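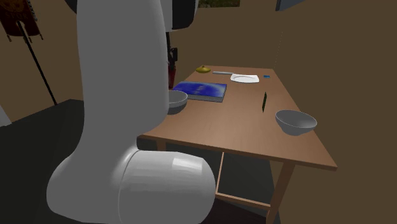
Page last changed: May, 9:50

Kettle cell: maintenance notes for the simulated table

Kettle is the rendered tabletop cell that Nirkmont uses to try out pick routines before they go to the arm at Farkent. Most of the work on it this spring has been upkeep. Lilibeth Malabanan did the joint and gripper work and Evie Ackroyd the scene files. Anyone who keeps a local copy should read the section on contact settings before pulling the new version.

Arm mounting

The arm base was placed by hand when the cell was first built, and its height relative to the tabletop had drifted from the value in the planning file. The renderer read one number and the planner read the other. The difference was 9 mm. Large objects such as the bowls hid the error, but a flat plate or a book did not, and routines that approached them from above stopped short or pressed into the wood.

Both programs now read the base position from the same file. If you have a script that sets the base height itself, remove that line. The loader prints a warning when it finds a second value and keeps the one in the shared file.

The table legs and crossbar have been added to the collision model. Earlier versions had only the top, so the planner was free to swing the elbow through the space under it. Expect a few old paths to be rejected at load. They need to be planned again, and there is no setting to force them through.

Gripper and contact settings

The gripper model, Plasden in the parts list, has been rebuilt from the fingers inward. The old collision shape was a single block per finger. It closed at the right width but touched the object at the wrong points, and round objects rolled along the face of the block. Each finger now has its own shape for the upright post and another for the body behind it.

Friction on the posts was raised and the closing force brought down. The old force had been set high to make up for poor contact, which pushed the can a small distance into the finger on every close. With the new shapes that is no longer needed. The can may still settle at a slight angle in the grip. The check accepts this as long as contact is reported on both sides, and it does not test for tilt.
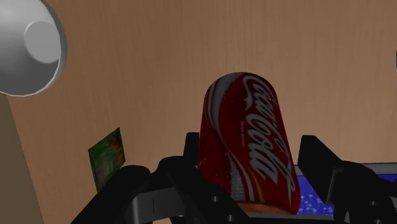
Kettle (simulated): soft drink can between the finger posts, seen from the gripper end.

Cable

The cable part beside the arm was previously a fixed piece attached to one link. It now follows the links on each side of it. It has no collision shape, by choice, as the solver slowed down badly when one was tried. Paths that wrap the wrist should still be looked at by eye before they are copied to Farkent.

Resets

A reset places the objects, moves the arm to its start pose and waits for everything to stop moving. The wait used to be a fixed time. It now ends when all objects have been still for 50 steps in a row. Thin objects standing on edge are the slowest to settle and sometimes fall over, in which case the reset is thrown out and run again with the same seed plus one.

Lilibeth ran almost 3,000 resets on the new version. The remaining failures all came from a bowl being placed with its rim overlapping the book. Evie has widened the spacing rule for those two parts.

Routine care

Run the joint check after any change to the arm file. It drives each joint to both limits and compares the pose with the stored values.

Clear the mesh cache after pulling a new version. An old cache will load the block fingers under the new name and give no error.

Do not edit object weights in the scene file. They belong in the parts list and will be overwritten at the next load.

Log files are kept for 2 weeks and then removed. Copy out anything you need for a report.

Still open: shadows under the tabletop are darker than those at Farkent, and the release step leaves the fingers closer to the object than it should. Send notes on either one to Evie, with the seed and the version line from the top of the log.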